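Zular Welcome Kit for Refugee Sponsorship Groups

Product page, updated Dec 29, 2021

If your group has been approved to sponsor a newcomer family, you already know how much paper is involved. There's the settlement plan, the budget, the monthly reports, the school forms, the health card applications, and then a drawer full of receipts for mattresses and bus passes! The Zular Welcome Kit puts all of it in one sturdy binder system with a matching set of planning sheets, and we're really happy with how this second edition has come together.

The kit was put together by Darragh Scanlon, who has been part of the Bralliris sponsorship circle through three family arrivals. The first edition was photocopied at the library and held shut with an elastic band. This one has proper rings, tabs that don't tear, and a layout that changed a great deal once other groups began writing in the margins and mailing us their pages.

What comes in the box

One master binder, 3-inch D-ring, navy cloth cover
Two slim family binders with the same tab colours, so that the family has its own copies from day one
Arrival planner, covering the last seven weeks before the flight and the first month after it
Twelve monthly budget sheets with a running total down the right side
Receipt envelopes, one per month, pre-punched
Appointment log with room for an interpreter's name and phone number
A fold-out wall calendar with statutory holidays marked and plenty of white space
Phrase cards for airport pickup, blank on one side so you can add your own language

Everything is printed on uncoated stock. You can write on it with a ballpoint, a pencil or whatever is rolling around in the glove compartment, and it won't smear.

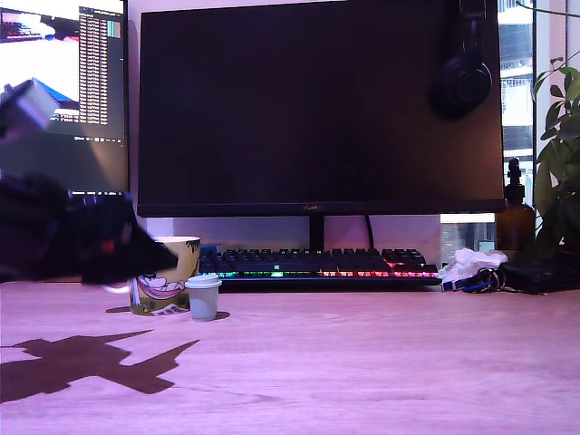

The arrival planner

This is the section people write to us about, and it's the one we spent the longest on. Travel dates for resettled families have a habit of moving. A flight gets confirmed, then bumped, then confirmed again with ten days' notice, and a planner built on fixed dates is useless by the second change. Ours runs on a countdown. You pencil in the arrival date at the top, and every task is keyed to the number of weeks left. If the date moves, you erase one line and carry on.

Tasks are sorted by who can do them: drivers, the housing team, the money people, anyone who can sit on hold with a utility. Small groups can ignore the sorting and tick things off in order. There is a separate page for winter arrivals (boots, coats, mitts, a warm vehicle at the terminal) and you'll be glad of it if your family lands in January wearing sandals.

New in this edition is a double page on housing, with a rent comparison table, a list of questions for landlords, and a checklist for the walk-through. Darragh added a line for water pressure after the Politis Street apartment, and the whole Bralliris circle knows why.

The budget sheets

The categories follow the way most sponsorship groups already sort their spending: start-up costs, rent, food, transportation, communications, clothing, and a line for everything else. In-kind donations have their own column, separate from cash, so a donated couch doesn't throw off your totals. Check the categories against the reporting form you were given by your agreement holder or settlement agency, as these do vary, and relabel where you need to. The headings are peel-and-stick for exactly that purpose.

There's also a plain-language version of the monthly sheet for the family binder. It has larger type and small icons beside each category, and the family can keep it as privately as they like. We feel strongly about that. A sponsored family's household spending is their own business, and the kit is laid out so that the group's records and the family's records never need to live in the same binder.

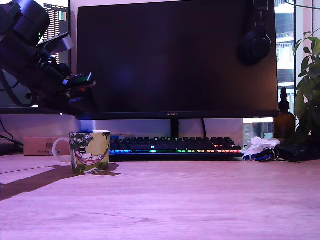

The Arabic, Dari, Tigrinya and Ukrainian inserts are sold separately for the moment, in packs of 20 sheets. They cover the plain-language budget, the appointment log and the phrase cards. Spanish is with the translator now and we hope to have it on the shelf in March. If your family reads a language we don't carry, ask us for the blank template and we'll send it at no charge. We would love to see what you make with it, too, and we have a shared folder of templates that groups have sent back.

Sizes and materials

Master binder: 29 cm by 30 cm, spine 9 cm
Family binders: 27 cm by 29 cm, spine 4 cm
Paper: letter size, 100 per cent recycled, three-hole punched
Tabs: reinforced polyester, seven colours
Packed weight: 3.4 kg

The binders are assembled at the Cisley workshop, where the cloth covers are also cut and glued. Colour varies slightly from one batch to the next, and if you're ordering several kits for a bigger program and want them to match, put a note on the order.

Our print run for this edition is 2,000 kits. Refill packs for a second year are available and will fit the first edition binder as well, although the tab positions are a touch lower.

Questions we get

Can the sheets be photocopied? Yes, please do. Copy them for your own group as much as you like.

Is the kit suitable for a group of five? Very much so. Groups that small tend to use the master binder and one family binder, and keep the other for a second household if relatives follow later.

Do you have a digital version? The budget sheets come as a spreadsheet, and the download link is on the card inside the front cover. The arrival planner is paper only. We tried it on a screen and went back to the wall.

Does the kit include legal or immigration advice? No. It's a set of record-keeping tools, and questions about an application belong with your agreement holder or a licensed representative.

Shipping and returns

Kits ship flat in a single carton. Unused kits can be returned within 30 days, and damaged binders are replaced without the old one being sent back. Send us a photo of the break and the name of your group, and a new cover goes out with the next parcel run.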